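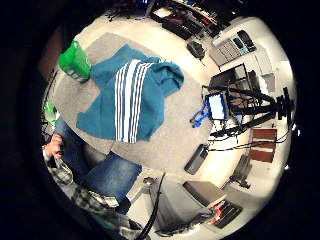
A striped cloth on grey carpet, with a green plastic container beside it.

Rocío Cifuentes keeps her test results in a ledger with ruled columns, one line per wash. The ledger for the current trial has 682 lines. She has run the textile care laboratory at Clerkberg since it moved out of the old dye works, and her subject for most of that period has been why towels stop absorbing water.

"People bring us a towel and say it is worn out," she says. "In most cases the cotton is sound. What has failed is the surface."

The usual cause is residue. Fabric softener leaves a thin fatty layer on the fibres, which makes the loops feel smooth and slows the uptake of water. Detergent used in excess does something similar, and in hard water areas the calcium salts add to it. The supply at Clerkberg is hard. Cifuentes also runs a second set of machines at Skundurmont, where the water is soft, and sends the same batches of cloth to both sites.

Her absorbency test is a plain one. A drop of water is released onto the cloth from a fixed height and timed until the shine on the surface disappears. A new towel is often slow, as it still carries finishing agents from the mill. After a few washes without softener it improves. With softener it improves for a while and then declines.

"The decline is gradual, so the owner does not notice," she says. "They notice that they are using two towels."

She compared two powders in the March trial, Bravo and Haltard, at the dose printed on the pack and at double that dose. At the printed dose she found little between them. At double, both left the cloth stiffer after line drying, and the rinse water was still cloudy at the end of the cycle. She declines to recommend either. "The scoop matters more than the box."

On temperature she is less strict than I had expected. She washes her own towels at 40 degrees and gives them a hotter wash once a month. Vinegar in the rinse will shift some mineral deposit, she says, but she does not use it routinely on account of the rubber seals in the machine. Overloading is a more common fault than a low temperature. Terry cloth needs room to move, and a drum packed to the top rinses badly whatever the programme.

Drying has its own column in the ledger. Cloth dried on a rack in still air goes stiff as the fibres set against one another, and shaking it out by hand before hanging reduces this. A short tumble at the end does more. The trial stops at 16 weeks, after which the samples are cut up and weighed.

I asked what she does with a towel that fails. "Wash it twice with no product at all," she says, "and then test it again."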